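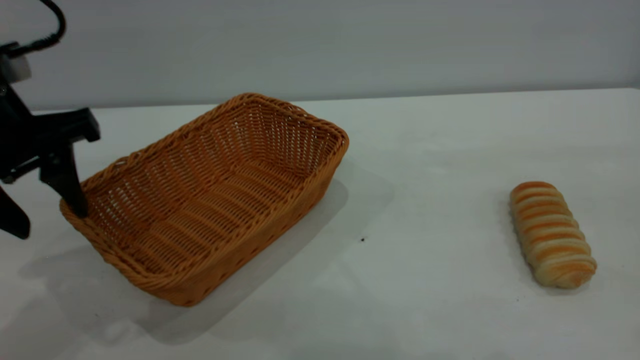 Fig. 1. Bread basket, woven, with braided rim. One roll beside it.

Baking Basics, handout 4: yeast doughs, proofing, shelf life
(bring this to the practical, we wont reprint)

Where we left off: flour + water = gluten starts forming, even with no kneading. Kneading speeds it up. Salt tightens it. Fat slows it down, so butter goes in late.

Yeast
- fresh, active dry, instant. Not a 1:1 swap, see table in handout 2
- instant goes straight in the flour
- active dry: wake it in warm water first. Too hot kills it
- sugar in small amounts feeds it, lots of sugar slows it way down (sweet doughs = longer rise)

Class roll dough, one batch
Bread flour 438 g
Instant yeast 6 g
Water, salt, butter: work out from the percentages on the board. Flour is ALWAYS 100%. People got this wrong last time, divided by total dough weight. Don't.

Makes 11 rolls if you scale them evenly. Use the scale, not your eye.

First rise
Covered, out of drafts. Go by size and feel. Poke test: dent springs back fast = not ready. Comes back slow = good. Stays put = over, shape it quick and hope.

Shaping
Seam side down. Dry hands, almost no flour on the table or the roll just slides around and you get no tension. Rest 5 min if it fights you.

Scoring and marks on the crust
Sharp blade, one move, shallow. Ragged cuts mean a dull blade or a wet skin on the dough. Stamps are pressed in before second rise, press harder than you think becuase the dough fills back in.

Cooling + storage
- rack first, always. Baskets and boxes only once the crumb is fully cool
- crust goes soft: moisture moving out from the middle. Normal
- staling is mostly starch changing, so a sealed bag won't stop it
- fridge makes it stale faster. Freezer ok
- to refresh, hot oven, few minutes, eat same day

Reading: Munshi course pack, chapter on enriched doughs. Skip the part on sourdough, that's July.

For the practical: apron, hair tied back, your own scraper, batch sheet filled in BEFORE you start mixing. Ovens on at 8:30.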